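Section 4: Setting Up Your Brosdale Flurnness Turntable

Revised 24th May. Replaces the sheet that came folded in the record sleeve, which had the left and right channels the wrong way around. If you still have that sheet, recycle it.

You should have finished Section 3 (Unpacking) before you start. If you skipped it, the two red transit screws are still in and the platter won't float. Go back and take them out. Keep them in the parts bag with the hex key, in a drawer you will remember.

4.1 Finding a place for it

1. Pick a shelf or cabinet that doesn't move when you walk past. Bounce on your heels in front of it. If the things on the shelf rattle, so will your records.

2. Keep the turntable off the same surface as your speakers. A speaker sitting next to a turntable will shake it, the needle will pick up the shaking, and the speaker will then play the shaking back to you, louder. Some people have built whole careers on this effect, but they used guitars.

3. Leave enough space behind the unit for the cables and enough space above it to open the lid all the way. Measure this with the lid, not with optimism.

4. Stay clear of radiators and of any window that gets afternoon sun. Records warp quietly and without complaint until you try to play one.

5. Set a small level on the bare base, front to back and then side to side. Turn the feet to adjust. Check again after the platter goes on.

Note: The feet unscrew completely if you keep going. This is not a feature.

4.2 Platter and belt

1. Lower the platter onto the spindle with both hands. It is heavier than it looks and has a fondness for fingertips.

2. Find the belt in its paper envelope. Wipe it with a dry, lint-free cloth. No cleaner, no alcohol, no talcum powder, whatever the forum said.

3. Loop the belt around the outer edge of the platter and then over the motor pulley. Turn the platter by hand, clockwise, several times. The belt should settle by itself in the middle of the pulley.

4. Put the felt mat on. Either side can face up. We are aware of the opinions on this.

Caution: Don't switch the motor on with the belt half seated. It will throw the belt under the platter and you will be back at step 1.

4.3 Fitting the cartridge

The Flurnness ships with a Rendel cartridge already bolted to the headshell. If you're happy with that, go to 4.4. If you bought a different cartridge before you had heard this one, carry on.

1. Leave the plastic guard on the needle until you are told to take it off. It will be tempting.

2. Push the four colored wires onto the matching pins at the back of the cartridge with tweezers. White is left positive, red is right positive, blue is left ground, green is right ground. Hold the metal sleeves only. If you pull on the wire itself, it comes off, and then you get to learn soldering.

3. Bolt the cartridge in loosely. It should still slide when you nudge it.

4. Lay the paper alignment guide (part 654) over the spindle and follow the printed grid. Tighten the bolts a little at a time, one side and then the other, checking the grid as you go.

Note: The paper guide is accurate as printed. A photocopy of it may not be, and a copy made from a phone picture certainly isn't.

4.4 Balancing the arm

This is the part most people dread. It takes a few minutes and is mostly a matter of not sneezing.

1. Set the anti-skate dial to zero.

2. Take off the needle guard. Move the arm off its rest, keep hold of the finger lift, and let the arm hang over the space between the rest and the platter.

3. Turn the counterweight at the back until the arm floats level by itself. Toward the front makes the needle end heavier. Toward the back makes it lighter. You will go the wrong way first.

4. Put the arm back on its rest and lock it. Hold the counterweight still and turn only the numbered ring at the front of it until zero lines up with the mark.

5. Now turn the whole weight, ring and all, until the ring reads 2. That is the tracking force in grams for the Rendel. For any other cartridge, use the number in its own leaflet.

6. Set the anti-skate dial to match.

Caution: Do not tape a coin to the headshell. If a record skips, the record is dirty, the shelf is moving, or the arm isn't balanced. A coin fixes none of these and will shave the top end off everything you own, starting with your favorite.

4.5 Connections

1. Turn the amplifier off. Turn the volume down as well, for when you forget you turned it off and turn it back on.

2. Plug the red and white leads into the turntable's output, and the other ends into an input marked PHONO. Red is right.

3. If your amplifier has no PHONO input, you need a preamp in between. The Bastos is sold separately and fits behind the turntable. Turntable leads go to the Bastos IN, and a second pair goes from the Bastos OUT to any spare line input such as AUX or TAPE.

4. Attach the thin ground wire to the ground post on the amplifier or the Bastos. It's the one with the little fork on the end that fell behind the cabinet.

5. Plug in the power supply last.

Note: Use one phono stage only. If you run the Bastos into a PHONO input, the sound will be enormous and brown.

4.6 First record

Choose something you know well but wouldn't cry over. A secondhand live album is ideal – the crowd noise hides small mistakes in your setup and the band's.

1. Brush the record while it turns, holding the brush still.

2. Select 33 or 45 on the front dial. If the singer sounds like a chipmunk or an undertaker, try the other one.

3. Raise the cue lever, move the arm over the lead-in groove, and lower the lever. The arm takes a moment to come down. It has not broken.

4. Bring the volume up slowly.

5. Listen to the last track on the side. Inner grooves are where a badly aligned cartridge gives itself away, usually on the letter S. If the singer spits, repeat 4.3.

The belt needs up to 24 hours of being stretched in place before the speed settles completely. Until then, long piano notes may wobble a little. Play the blues.

4.7 If something is wrong

Loud hum: The ground wire is off or loose. If it's on and tight, move the turntable's power supply away from the amplifier.

One channel silent: Swap the red and white leads at the amplifier. If the silence moves to the other speaker, look at the wires on the back of the cartridge. If it stays put, the fault is in the amplifier or speaker, and we are off the hook.

Thin, distant sound, like a band in the next building: There is no phono stage in the chain. See 4.5, step 3.

Thin sound with the vocals missing: A pair of cartridge wires is reversed. See 4.3, step 2. Some listeners have come to prefer certain albums this way.

Arm slides across the record: Anti-skate is set too high, the base isn't level, or you are playing the smooth side of a one-sided disc.

Platter doesn't turn: Check the belt, then the power supply, then the wall switch. In our experience the wall switch should go first.

4.8 Looking after it

Brush the needle from back to front before each session. Never side to side, and never with a finger.

Close the lid when the turntable isn't in use. Open or closed during play is up to you.

Oil the main bearing each September, or in whatever month you will remember, with one drop from the bottle supplied. One drop. The bottle holds far more than you will need and is likely to outlast your interest in the hobby.

Replacement belts and the alignment guide are listed in Section 13, along with the feet that people keep unscrewing.
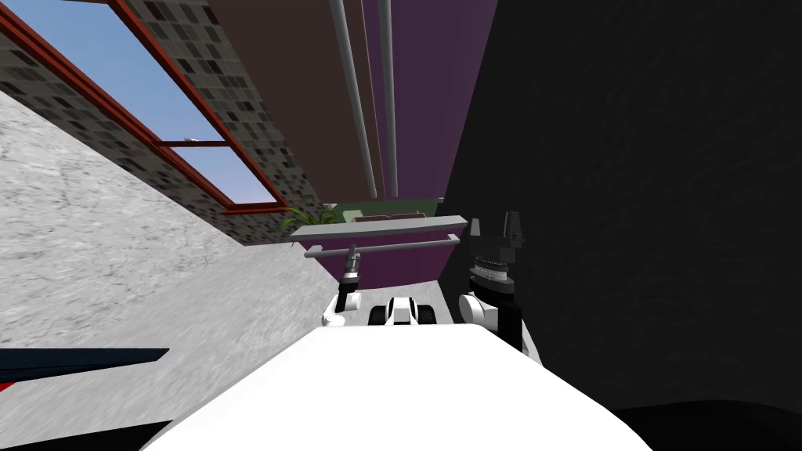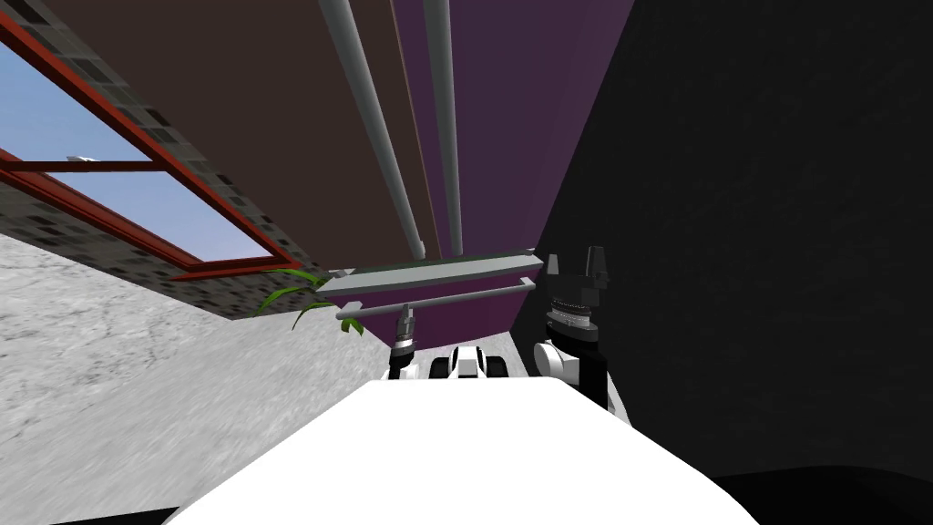

Both renderings: a white robot with two arms, indoors.

Continue to Section 5: Using the Lid, Hinges and Dust Cover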